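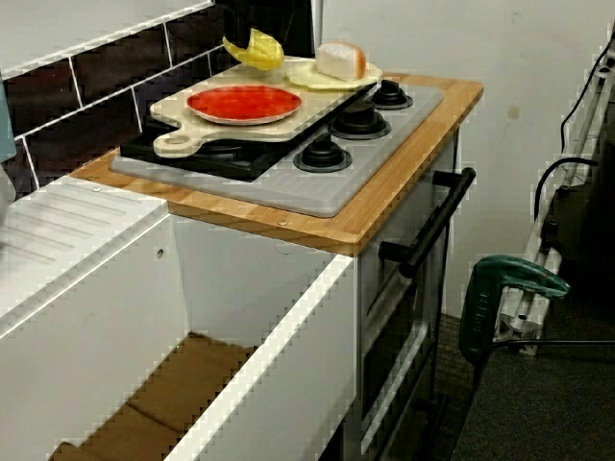
4. Whose word for it? Food names at the family table

Umska Papers > Language at Home > Food Words in Fellness Families > Section 4

Print this section | E-mail this section

We come now to the part of the study we most enjoyed, and we ask the reader's patience if we stay in it longer than its place in the outline would suggest. Section 3 dealt with how often food was mentioned at all during the evening meal. In this section we look at which name was used when a family had more than one to choose from, who used it first, and what the child did with it afterward.

Of the 104 families who recorded their suppers for us in Fellness, 43 had a second language in regular use at the table, most often Vietnamese or Bengali. We had expected, going in, that the language of the dish would follow the language of the cook. A grandmother who had made the soup would call it by the name she learned as a girl, and everyone else would go along out of habit or good manners. This did happen, and it happened often enough in the first recordings that Đào wrote a confident little paragraph on it for our April report. We have since had to take most of that paragraph back.

What the fuller set of 300 recordings shows is something closer to a running negotiation, carried on very kindly and mostly without anyone noticing. Cooked dishes kept the cook's name for them in nearly every home. Raw ingredients did not. Onions, carrots and eggs drifted into English as soon as a child of school age was at the table, even in homes where the rest of the talk stayed in the other language from grace to dishwashing. Fruit was the least settled of all. In one home the same melon went by one name while it was being cut and another while it was being eaten, and the four-year-old used both without any sign of trouble.

The following exchange is typical of the gentler sort of correction. It is given in translation, with the words spoken in English set in capitals.

Grandmother: Do you want more squash?
Child: I want more CARROT.
Grandmother: The squash is good for you.
Child: I had squash. Now CARROT.
Grandmother: Carrot, then. Here is your carrot.

The grandmother never objects to the English word. She simply hands the vegetable over along with her own word for it, and the child, who has what she wanted, goes back to eating. Talukder has called this "serving the word with the food," and we have borrowed the phrase throughout the rest of this paper, with thanks. It was far more common than open correction, and it was used by fathers and older sisters quite as readily as by grandparents.

4.1 Play talk and table talk

A number of our families also let us record away from the meal, while children were playing at cooking or shopping. We did not plan for this. Several parents left the recorder running after supper, and by the time Cù had listened through the first batch it was clear that the play talk deserved a look of its own, even if it could only be a short one. 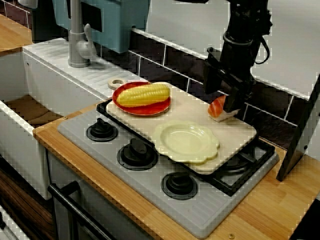
Figure 3. Toy salmon sushi, with toy corn on a red plate and a cutting board.

Food names in play were overwhelmingly English, in all but the youngest children. A child who had asked for rice in Vietnamese at six o'clock would sell it in English at seven, at a price, with a good deal of firmness about the price. Đào suggests that store talk is learned in stores, and that the language comes bundled with the role. We think this is probably right for shopping games. It does less well with cooking games, in which the role was plainly borrowed from someone at home and the language nevertheless was not. One girl scolded her little brother for touching the stove in what her mother told us was a perfect copy of her aunt's voice, sigh and all, and yet the words were English and the aunt speaks very little of it.

Two explanations seem open to us. The first is that brothers and sisters in these homes speak English with one another whatever the game, so that the choice has been made before the play begins. The second is that ready-made toy foods tend to stand for ingredients and for dishes that are widely known, and that these were already the names most likely to be English at supper. The two are hard to pull apart with the recordings we have. In the few homes where children played with real pots and whatever was in the pantry, the home language turned up more often, and it turned up most in the names of spices
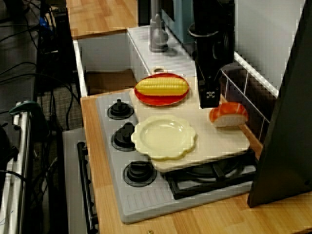
and of things kept in jars, which the children seemed to think of as belonging to the adults in any case. We would not want to lean on so few homes. Still, it agrees nicely with the pattern in the meals, where pickles and pastes held on to their names more stubbornly than anything else on the table.

4.2 What the parents told us

Hằng Giáp visited each of the two-language homes after the recordings were finished and talked with whoever was free to sit down, which in practice meant that many of these conversations took place over yet another meal. She asked the parents which language they thought they used for food. Most said the home language, always, and were surprised by their own transcripts. One father read his through, laughed for some time, and asked for a copy to send to his mother.

Others took it harder. A mother from the Vundo Street group said she had believed that food was the one place where nothing had been lost, and that seeing CARROT and EGG and APPLE all down the page made her feel she had been careless. We told her, and we repeat it for other parents who may read this, that her son used more home-language food names at the end of the recording period than he had at the start. Children in our sample who heard two names for a thing generally came to say two names for it. They took their time over it, and they had their favorites.

We return to the question of favorites in Section 5, where the older children's lists are given in full along with Kowalczyk's notes on spelling.

Print this section | E-mail this section

Related items

Section 3: How often do families talk about what they are eating?
Section 5: Favorite names and where they come from
Talukder: Serving the word with the food
Giáp and Cù: Visiting homes at suppertime, a fieldwork guide
The Bùi Collection of family recipes, with sound recordings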